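The Rule Is There Because Somebody Did It

Elibariki Biwott keeps the house rules for the two-arm benches at Drirnow in a ring binder, and the ring binder is on its third spine. He slides it across the desk with some ceremony. The current edition runs to 10 pages. The first one, he says, was a sticky note that read "hands out."

"It was a good rule," he says. "It just didn't cover enough. People would take their hands out and put their heads in."

Biwott has spent most of his working life around small robots, first fixing them at Rugemalira, then writing down how other people ought to behave near them. He prefers the first job. The second came to him at Irkport, when he complained in a meeting about the state of the paperwork and was handed the paperwork. He has not complained in a meeting for a while.

What he inherited was a safety manual of 178 pages, adapted from one written for welding cells. It had a chapter on fume extraction. It had a diagram of a fence taller than anything in the building. It did not mention what to do when two arms share one rail and both want the same piece of air.

"I asked who had read it, and everyone said yes very quickly," he recalls. "Then I asked what was in chapter four. Chapter four was missing. It had been missing from every copy."

His own version starts with cables, a subject on which he can be difficult to stop. Every cable gets moved through the arm's full reach by hand, slowly, with the power off, before anyone runs a program. You look for the tight spot, and you look for the slack that wants to wander under a gripper. He makes new people do it twice, and admits that the second time is mainly for his own enjoyment.

After cables comes the floor. Whatever is in the work area has to be on the day's list, and if it isn't on the list it comes out. I suggest that this sounds a little strict for a bench full of household odds and ends.

"You'd think so. But say a run goes badly and I want to know why. If the list says four things and the bench has six, I'm not investigating anything. I'm tidying up."

Does anyone argue?

"Everyone argues. They argue about the list, they argue about the speed limit, they argue about who has the stop button. The stop button one I won't discuss. One person holds it and that person isn't also eating lunch."

The speed limit is a sorer point. New tasks start slow and stay slow until there have been 200 clean cycles, and a clean cycle means nobody reached in, nudged anything, or said "it's fine, keep going." The Varkudis team, down the hall, asked to have the number cut in half. Biwott asked what half a number was based on. They asked what the whole one was based on. He concedes they had him there.

"I picked it. It's a round number and it takes most of an afternoon. By the end people are so bored they've started noticing things." 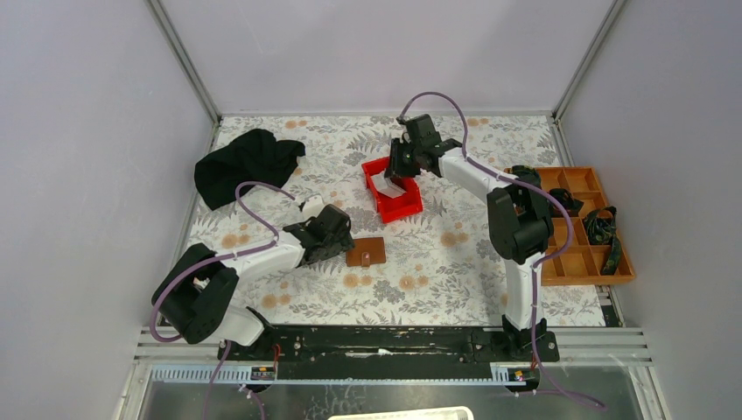
Shared space takes up the longest section of the binder, and it is the part he is proudest of. With two arms working from opposite ends, one of them has to own the middle at any given moment, and the program has to say which. The other waits. If the program doesn't say, the program doesn't run, however clever it is and however late on Monday it was finished.

"Programmers hate waiting arms. They see one standing still and think it's a waste. I tell them I've seen both of them be efficient at once, and we had to order a new wrist."

He also keeps a log. Every stop goes into it, including the embarrassing ones, with a line on what happened and no names. There are 1,291 entries so far. A fair number say "don't know," and he has defended these against several attempts to make people pick a cause from a menu.

"With a menu, you get 'operator error' all the way down. 'Don't know' at least tells me where to go and look."

The next edition is due in June. He is hoping to get it down to eight pages, though there has been a request for a section on coffee, and he has a feeling he is going to have to write it.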